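第一次去温泉浴场怎么安排：预约、带什么、入池顺序

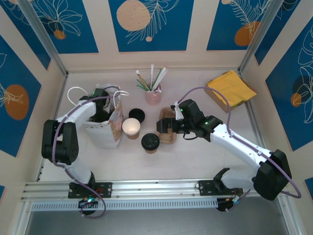
桌上的纸质礼品袋和棕色纸浆杯托

发布于2018年7月22日

这篇写给没有去过私汤浴场的人。以我常去的Vornstead温泉浴场为例，其他地方的规矩大同小异，价格和时段以店家公布的为准。

一、预约

私汤按时段出租，每段2小时，从进更衣室开始算，换衣服和吹头发都包括在内。真正泡在水里的时间大概一个多小时，所以不要卡着点到，提前半小时去前台登记比较从容。

网上预约页面有两个入口，“大众池”和“私汤”，别点错。大众池不用预约，买票就能进。私汤要先选房型，再选时段。带桑拿和冷水池的房型叫Vitale，只有露天木桶的叫Feleck，后者便宜一些，适合只想泡汤的人。

二月是旺季，晚上的时段通常提前三周就满了。如果日期定得晚，可以选上午第一场，水刚换过，人也少。

取消要在前一天中午之前打电话，网上不能取消。同行的人临时来不了，房费照收，不按人头退。

二、怎么过去

从Maltasix车站出来，坐22路公交到终点，再沿上坡路走十分钟。末班车比浴场关门早，泡晚场的话要提前叫好车，山上不太容易打到。

自己开车的话，下层停车场离入口远，台阶多，腿脚不方便的人可以在正门先下车。

三、带什么

浴场提供浴袍、拖鞋、大毛巾和洗发水。需要自己带的有：
泳衣（大众池必须穿，私汤随意）
扎头发的皮筋
装湿泳衣的塑料袋
一瓶水，不要玻璃瓶
护肤品，更衣室只有最普通的身体乳

首饰在家摘掉。泉水含硫，银饰泡一次就发黑，很难擦回来。隐形眼镜也建议换成框架眼镜，放在池边的架子上。

储物柜押金是1,000元，退钥匙时原路退回，钥匙丢了不退。柜号和房号不是一回事，我第一次拿到的是151号柜，在走廊里找了半天151号房。

四、入池顺序

1. 先淋浴，用肥皂洗干净，冲掉身上的防晒和乳液。
2. 进热水池，从脚开始，慢慢坐下，水到胸口就可以。第一次泡八到十分钟。
3. 出来坐五分钟，喝几口水。
4. 进桑拿。坐下层的板凳，上层温度高很多。五到八分钟，觉得心慌就出来。
5. 冲掉汗再进冷水池。不习惯的人只泡到小腿，或者用木勺往手臂上浇水。天气凉的晚上这一步可以省掉。
6. 裹上浴袍休息十分钟，然后从第2步重新来一轮。

一个时段够做两轮。第三轮时间会很紧，出来要赶着穿衣服。

五、注意事项

饭后一小时内不要泡，空腹也不行，路上吃点面包或者香蕉。喝过酒不要进桑拿。孕妇、高血压和心脏有问题的人先问医生，前台也会让你填一张表。

池子里不要用手机，露天区也不能拍照。头发要扎起来，毛巾不要放进水里。

说话声音放低。私汤之间只隔一道木栅栏，隔壁听得很清楚。

六、泡完以后

不用再冲淋浴，擦干就行，皮肤敏感的人可以用清水过一遍。休息室有大麦茶，免费续。旁边的小店卖浴盐和肥皂，浴盐有大小两种包装，小包够用三次。

晚上回家后多喝水，早点睡。第二天如果觉得有点乏，属于常见情况。湿泳衣当天就用清水漂两遍再晾，不然硫磺味会留很久。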